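Filed under: Home & Garden > Recycling

Plastic bag drop-off: your questions
Updated 26th May
14 shares | 2 comments

Can I put plastic bags in my curbside cart?
No. Bags wrap around the sorting belts at the Bangash plant. Take them to the drop-off bins at Starirar Market or the Bamomcombe depot.

What does it cost?
Nothing for households. Shops pay $60 a load.

Do bags have to be clean?
Yes — shake out crumbs and receipts. Damp bags should be dried first.

Which bags count?
Grocery, bread and produce bags, clear or tinted. Thin colored bags like a pink one are fine, and they don't need to be folded. 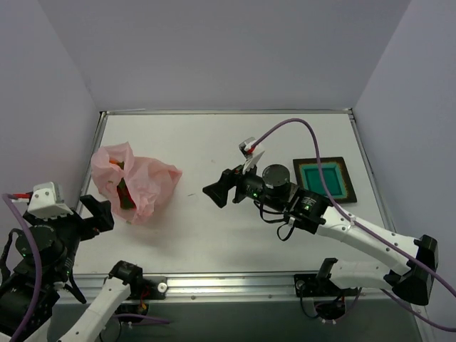

What about compostable bags?
Keep them out. They go in the green cart.

Comments (2)

toltia_gardener: The Bamomcombe bin was full again in March.

R.: Does bubble wrap count?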